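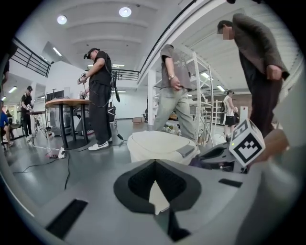
# Smooth grey workshop floor goes dull and shows every footprint - what are you all using?

**Natcombe_Ness**

Hoping someone on here has been through this already. I look after a big open workshop space, one long room with a smooth grey floor and rows of lights overhead, and when it's properly clean the floor reflects the lights and looks lovely. The trouble is it lasts until lunch. People stand about in groups in the middle, trainers on, bags down, bins dragged from one side to the other, and by the afternoon there's a grey haze where everyone's been.

I've been mopping with Luvari floor gel because that's what was in the cupboard - two capfuls to a bucket, hot water, ordinary string mop. It smells nice but I think it might be making things worse? If I wipe a wet finger across the floor it feels a bit tacky. We're due visitors in December and I'd like it sorted before then. I don't want to pay for a machine if a different mop would do it.

The other thing is marks from the bins. We've got the plastic sort with lids and they leave dark scuffs when they get shoved along. Anything that shifts those without scratching?

---

**howells_bucket**

Tacky means leftover product, I'd put money on it. Gel cleaners are fine in a kitchen but on a big shiny floor they build up and then every shoe sticks a bit of dirt down. I had just the same in a hall I used to clean and it took me ages to twig.

What I'd do:

1. Sweep the whole lot first with a wide dust mop, right into the corners.
2. Mop with plain warm water, changing the bucket far more often than feels sensible.
3. Do it again the next evening. The first go loosens it and the second takes it off.
4. After that use a neutral floor cleaner, weak as you like, with a flat microfibre mop. I get the Gillach one, 16 quid for the big bottle, and it lasts me months.

Bin the string mop - they just push grey water about.

For the scuffs try a clean tennis ball on the end of a broom handle. Sounds daft but it works on most rubber marks! Test a corner first, mind.

---

**mopandgo67**

just hire a scrubber dryer for a day. job done

---

**Natcombe_Ness**

Thank you both! Did the plain water last night and the bucket was horrible, so that's the gel found out. Second go tonight. The tennis ball got most of the scuffs off too, only the really old ones by the door are hanging on.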